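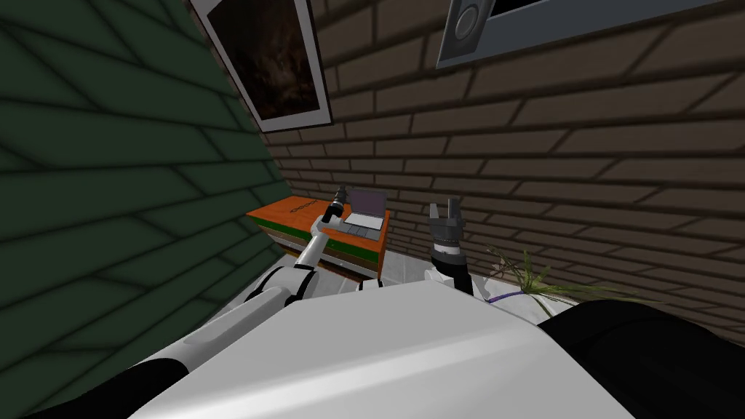
The old feed store on Ginting Street is open again, and I walked over on my lunch break to see what the new owners have done with it. If you grew up in Ledholm you remember the place as dusty, dim and full of birdseed. Now it's a paint and wallpaper shop called Zurnlow, and the whole idea is that you can bring in a problem wall and somebody will talk you through it. Mine is brick. I've been going back and forth for months on whether to paint it, and the mix I keep coming back to is dark green brick on one wall and plain brown on the one next to it, with the two meeting in a corner and a picture in a thick white frame up on the green side. I love how that white pops! My husband thinks it will feel like a cave. We'll see.

Marlina Sembiring runs the shop with her brother, and she was very patient with me. She asked how old my brick was (no idea), whether it had ever been sealed (also no idea) and whether the wall faces outside. That last one matters, apparently, so if you're planning to go in, find out first. Brick on an outside wall needs a paint that lets moisture through, and she keeps those on their own shelf by the back door. She also told me to scrub the wall, leave it alone for 3 days and only then think about primer. I had been planning to do the whole thing in an afternoon – so much for that.

The store stocks 1068 colors, which is far too many for me, but they've pulled out a short list for people who get dizzy looking at swatches. There are nine greens on it. I took home five of them, and they are now taped up behind my couch, where the cat has taken an interest. The darkest one looks almost black after supper and really lovely in the morning, so I'd say give your samples a full day before you pick.

Prices seemed fair to me. Sample pots are cheaper than what I paid out by the highway in July, and you get a little money back if you return the empties. They mix while you wait, too. Mine took about 9 minutes, and I spent them looking at the old grain scale, which they've kept by the register. The wood floor is the same one as before, only now you can see it.

One more thing for the old-timers: the orange store cat, Pakora, came with the building. She belonged to the last tenant, who moved into an apartment that doesn't take pets, and she has settled in on top of the drop cloths. Please don't feed her. There's a sign, but people do it anyway.

Zurnlow opened its doors on 1st August and will be running free brick and plaster evenings once the back room is ready. Marlina is taking names at the counter. I put mine down, and my husband's, which I still have to tell him. Parking is behind the building, and the front step is a bit high, so use the side door if you're bringing a stroller or a cart.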